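The Clerkden plan, and why I'm not sold

Our October meeting ran long again, and most of it went to the Clerkden proposal. For members who weren't there: the township wants to shut down the old water office, drop the paper bill and move every household on the Swai side over to an online account run by a company called Stostis. The pitch was forty minutes of slides. I took notes for the first twenty and then I mostly took exception.

The claim is that we'll save money. Whose money? The water office costs the township one part-time clerk and a heating bill. The Stostis contract has a setup fee, a yearly fee and something called a service adjustment, which Gitau Wanyama asked about twice and which was described two different ways. I asked for the contract itself and was told it was still in draft. If it's in draft, I don't see how anybody can know what it saves.

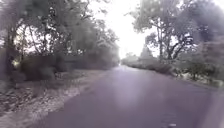

Paper bills still go to 400 households out here, according to the township's own handout. The handout calls these "legacy customers," a phrase I'd like to see retired. Some of them don't have a computer. Plenty more have one and a connection that drops out whenever it feels like it. The slide on access said customers without service at home could "easily visit a partner kiosk," and the nearest kiosk on the list is in Wuvavau. Have the people who wrote that slide made the trip? It's a long straight run with trees packed in on both sides and no lane markings to steer by, and when the pavement is damp the glare comes right up the middle of it at you. I don't care to drive it to pay a water bill, and I have good eyesight and a newer truck. The office we have now is next to the post office, where people go anyway.

Then there's the matter of late fees. Under the present setup, if your payment is late, the office calls you. It's a plain phone call and it catches nearly everything, including the odd leak that has tripled a bill. Under the new one you get an email, then another email, then a fee. I asked who you'd call if the meter reading was wrong. The answer was a help center with chat. I asked if there was a phone number and was told that one was "being explored."

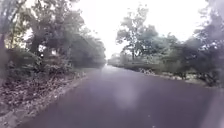

Trinh Lưu wrote in after the meeting to say that I'm being too hard on the whole idea. She has paid her electric bill online for years without trouble, she'd be glad to stop buying stamps, and she thinks the township should offer both and let people pick. I'd vote for that tomorrow. It isn't what's being offered. The draft resolution says paper billing ends for everybody, and the only exception is a hardship form that has to be filled out, yes, online.

I'll grant the other side one thing. The records in that office are a mess. The earliest ledger goes back to 1947, and the people who kept it had their own ideas about handwriting. At least two properties on the upper loop are billed under the names of owners who sold out long ago. Somebody should clean that up. But cleaning up a ledger is a job for a person with a box of files and a free month, and I can't see that it requires closing the door to the public. 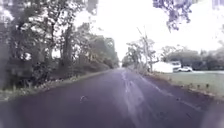 It also bothers me how the survey was used. We were told that residents "overwhelmingly support" the change. The survey was posted on the township website, so it was answered by people who use the township website. The question read, "Would you like a faster, more convenient way to pay?" I'd have said yes to that myself. It never mentioned the office closing.

Comments on the draft can be dropped off at the water office during its usual hours, while it still has them, or handed to any of us before the next meeting. Ask for the paper version of the resolution. It exists, you just have to be firm about it. If you get a different explanation of the service adjustment from the two we already have, please write it down word for word and pass it along.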